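Staging a Concept Album: Handout 6
Course notes, Norðdahl School of Popular Music
December

A concept album is written to be heard in order, at home, usually with the sleeve to hand. A concert audience has none of that. Before rehearsals begin, decide how much of the story the people in the hall need to follow, and which songs carry it.

Our working case is Soltside, a double album by the band Flultano, later arranged for orchestra and choir and given at the Skako hall, which seats 514. The record runs for 124 minutes. With an interval and two spoken links, the concert came to 160. 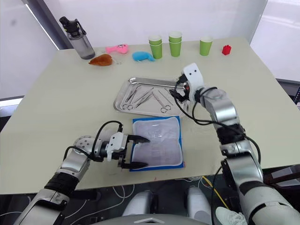 Scissors and two slim instruments in a steel tray.

Points to note from the score:

- The drum kit is silent for most of the first half. The low strings take over the bass guitar part, and the tempo drops slightly to suit them.
- The choir sings the backing vocals as written on the record, in six parts. Only the final chorus was rewritten.
- Guitar solos are kept for guitar. An earlier draft gave two of them to solo violin, and they were hard to hear over the brass.

Balance is the main difficulty. A rock singer works close to a microphone, while the choir is picked up from some distance.

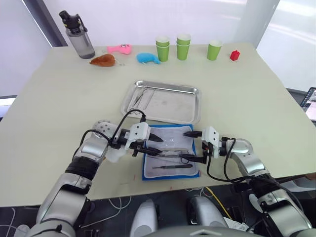
If the singer's monitor is too loud it spills into the choir microphones, and the words go first. Set the vocal level with the full orchestra playing - a piano rehearsal will mislead you.

Reading for next session: side three of the album with the vocal score open. Mark every bar where the orchestra doubles the voice, and bring the marked copy with you.

© Norðdahl School of Popular Music | Contact the course office | Back to top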